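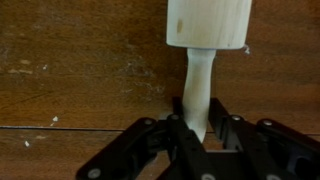 Sterkcombe Reader wrote in after our last kitchen page to say that she does very well at breakfast and very well at lunch, and then loses the whole day's good work between four o'clock and supper, standing at the open cupboard with her coat still on. Could we please do a page of tips for that, she asked, and could they be things to do in the kitchen itself, as she has had quite enough of being told to have more willpower.

Well, yes, we certainly can, and I suspect a good many of you will be nodding along (I was, with a biscuit in my hand). January is when everyone seems to be trying to eat a bit more sensibly, and I've come to think that the way a kitchen is laid out does a great deal of the work for you, or against you.

Start with the cupboard you open first when you come in. In my house it's the one over the kettle, and for years that was where the crisps lived. I moved them to the high shelf in the utility room and put the oatcakes and the tinned fish over the kettle instead. I still eat crisps! But I have to fetch the steps, and by the time I've found the steps the kettle has boiled and I've often gone off the idea.

Next, the fridge. Most of us put vegetables in the drawer at the bottom, where they go quietly soft, and leave the cheese at eye level. Try it the other way about for a week. Wash and cut up a few carrots and a pepper when you unpack the shopping, put them in a lidded tub with a piece of kitchen paper in the bottom, and stand it on the middle shelf at the front. Change the paper if it gets soggy. Carrots keep their crunch for days like this, though cucumber doesn't, so cut that as you need it.

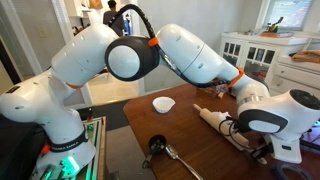
Portions are the other thing people ask me about. I'm not one for weighing every mouthful, but I do weigh the dry goods, and 50 grams of porridge oats is a good bowlful once the milk is in. Weigh it out properly the once, tip it into whichever cup or mug you like best, and see where it comes up to. After that you can leave the scales in the cupboard and use the mug. Rice works just as well — I do 60 grams a head and have a little glass that holds it exactly.

Smaller plates do seem to help in our house, although my sister-in-law in Demuvcombe swears they only send her back for seconds. If you're the same, keep your usual plates and put the vegetables on first, before there's room for anything else. And dish up at the hob, with the pan left there. A pan on the table gets picked at.

For that four o'clock gap, have a small something planned and don't try to be heroic. A boiled egg is hard to beat. I do a few at a time, run them under the cold tap and keep them in the fridge in their shells, with the day pencilled on. A mug of soup is nice too, especially in this weather, and it takes less time than toast if you've frozen it in small tubs. If you are hungry after that, wait 15 minutes, and then have something else and don't fret over it.

Last of all, drinks. A jug of water on the worktop gets drunk and a tap doesn't, at least by me. Slices of lemon are lovely in it, but take them out by evening or they turn bitter. In July I'll put mint in as well, when there's more of it by the back step than I know what to do with.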